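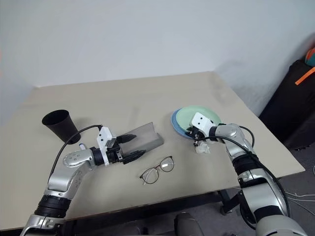
Attachment 1. Matei table against the white wall, with the plates, glasses and black cup on top.

Ticket: Table rocks when leaned on, things slide toward the wall
Site: Stamcombe, ground floor
Item: Matei table, beige top, dark metal legs (Costell)
Opened by: Teodor Jitaru
Assigned to: Silviu Cârstea
Opened: February 12, 2019
Priority: Normal
Status: Closed

Problem reported

The beige table rocks. If you put your weight on the front edge it tips toward you a little, and when you let go it drops back. Anything light on it moves. The gray plastic sheet is the worst because it is smooth and curved and doesn't sit flat to begin with. Stacked plates shift on each other and the top one ends up off center. Cups have been fine unless they are full.

It was not doing this before the carpet was cleaned. The table was carried out for that and carried back in the same afternoon. I don't know if it went back in the same spot or the same way around.

I tried a folded piece of cardboard under one leg. It helped for a day and then it was as bad as before.

Teodor

Reply, Silviu Cârstea

Thanks. A few things to check before I come over.

1. Does it rock corner to corner, or front to back?
2. Is the far edge touching the wall?
3. Take everything off, slide the table 20 inches along the wall and try again. If the rocking changes, it is the floor. If it stays the same, it is the legs.
4. Take the cardboard out first.

Please don't tighten anything underneath yet. The bolts on the Matei go into inserts in the top and they strip if they are forced.

Reply, Teodor Jitaru

Cardboard is out. It rocks corner to corner, front left to back right. I had said front to back, but that was wrong. With a hand on each corner it is easy to feel.

The wall isn't the problem. I can get my fingers behind the edge.

Moved it 20 inches to the left. Same rocking, same corners. Moved it back.

One more thing, there is a faint click when it drops back. It seems to come from the back right leg. I couldn't see anything loose from above and I did not turn it over.

Reply, Silviu Cârstea

Then it is the legs. The click is most likely a foot that has backed out or a plate bolt that has worked loose. I will bring the hex keys and a spare set of Cleleck feet. Please have the top cleared, including the glasses. I don't want to be responsible for glasses.

Site visit, Silviu Cârstea

Cleared the top and turned the table onto its long edge on a blanket. Needed two people.

Found:
- Back right foot screwed out further than the other three. Difference measured at 5 mm.
- One bolt on the same leg loose by a full turn. This was the click.
- Insert is sound, thread is clean, no cracks in the underside.
- Carpet fluff packed around the front left foot. Removed.

Done:
- Tightened the loose bolt by hand with the short key, then a quarter turn more. Checked the other bolts, none needed anything.
- Screwed the back right foot in to match the others.
- Fitted Cleleck feet on all four legs. The pads are wider than the old ones and sink less into carpet.
- Stood the table up and leveled it from the back right corner. Spirit level reads flat both ways.

Test: pushed down on each corner in turn, no movement. Left it for 15 minutes with a box of paper on the front left corner and checked again. Still level.

The old feet are in a bag in the supply drawer. They can be thrown out.

Parts used: 1 set Cleleck feet. Bolts reused.

Reply, Teodor Jitaru

Used it all week. No rocking and no click. The plates stay where they are put. The plastic sheet still slides if you brush against it, but it does that on any table.

Can you say how much the table is rated for? Someone wants to stand on it to get at the ceiling light.

Reply, Silviu Cârstea

The Costell sheet says 300 lb spread evenly over the top. A person standing in one place is not an even load. Use the stepladder.

Closing this one. I have put the table down for another bolt check in July. If it gets carried out again before then, lift it by the frame and don't drag it, and reopen this ticket if the click comes back.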